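Home Submit Entry Print Orders Help Search
Search the help center Go

Ticket 345: Color profile lost when I upload contest files

Status: Solved
Opened by: Han-gyeol Gil
Product: Dellel upload tool
Date: Saturday, August 8, 2026

I am preparing 11 photographs for the Nukville open competition. The prints are made by Besnard, and the files must go to them through the Dellel tool. After the upload, 3 of the files look dull in the preview, mostly in the reds. The other files look the same as on my monitor.

What I tried until now:

I exported the files again in sRGB, quality at maximum. No change.
I used another browser. No change.
I renamed the files, as one of them had an accent in the title. No change.

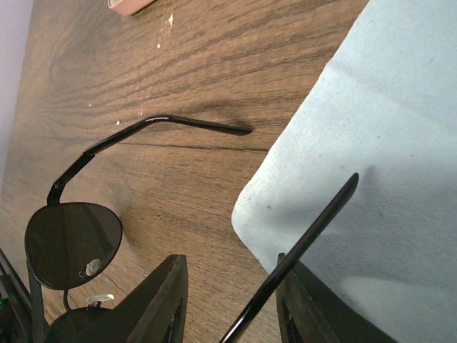
The three files have one thing in common. I edited them on my old laptop, before I moved my catalog to the new one. When I open the file information, the line for the color profile is empty. In the export window the box "embed profile" is checked, so I do not understand why it is missing.

Reply from Prercombe support

Thank you for the clear notes. Please look at the export preset, not only the export window. Presets from the older version can remove the profile together with the location data. Make a new preset, export one file and upload it alone.

Reply from Han-gyeol Gil

I made a new preset and the profile is now in the file. The preview shows the correct reds. I have replaced all three files and the order went through to Besnard. One small question remains: the long side is limited to 255 mm for the small print class. Does this include the white border?

Reply from Prercombe support

Yes, the border is included. I am closing the ticket.

Related tickets
Preview is darker than the print
How to replace a file after payment
Border size for small prints
Entry form for October does not open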